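6. Recording a task by remote control

This section covers recording demonstrations on a two-arm Kosik cell with the Vura hand controllers. Complete the calibration in section 5 before you start. If the cell has been moved since the last calibration, run it again.

6.1 Before you start

1. Check that both arms are bolted to the rail and that the rail clamps are tight.
2. Move each wrist through its full range and watch the cables. They must have enough slack to reach the far side of the floor without pulling on the connectors.
3. Place the task objects on the floor of the cell, between the arms. Leave out anything the task does not use unless you want it there as clutter.
4. Turn on the arm power, then the controllers. Wait for the Ready message on the operator screen.

CAUTION: Keep hands and loose clothing out of the cell whenever arm power is on. To move an object, press Hold on the operator screen first.

6.2 Pairing the controllers

1. Hold the left controller still and press Pair. Select Left Arm on the screen.
2. Do the same for the right controller and select Right Arm.
3. Squeeze each trigger slowly. The matching gripper should close and open again. If the wrong gripper moves, select Swap and repeat this step.

Note: The arms do not follow the controllers until the clutch button is held down. Release the clutch to bring your hands back to a comfortable position. The arms stay where they are.

6.3 Recording a demonstration

1. Enter a task name. Names can be up to 25 characters long. Use the same name for every attempt at the same task.
2. Bring both arms to the start position and press Record.
3. Hold the clutch and carry out the task at a steady pace. Pauses are stored along with the motion.
4. When the task is finished, open both grippers, back the arms away and press Stop.
5. Watch the replay, then choose Keep or Discard.
6. Reset the objects by hand with the arms on Hold. Change their positions a little between attempts.

CAUTION: The collision check covers the floor, the walls and the rail. It does not cover the space between the two grippers. When the arms work close together, move one arm at a time and set the speed limit to Low.

Discard any attempt in which an arm stopped on a fault. An attempt with a missed grasp can be kept if you recovered and finished the task. Mark it Recovered so it can be filtered later.

6.4 If something goes wrong

Error 159: The controller lost its connection. Release the clutch, wait 3 seconds and pair again. The current recording is lost.

Arm lags behind the hand: Close the replay window and any other programs using the camera feed.

Storage full: The local drive holds 3,000 attempts. Export them as described in section 8. 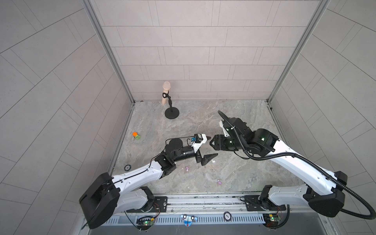 Figure 6-1. Left and right grippers working close together near the center of the cell.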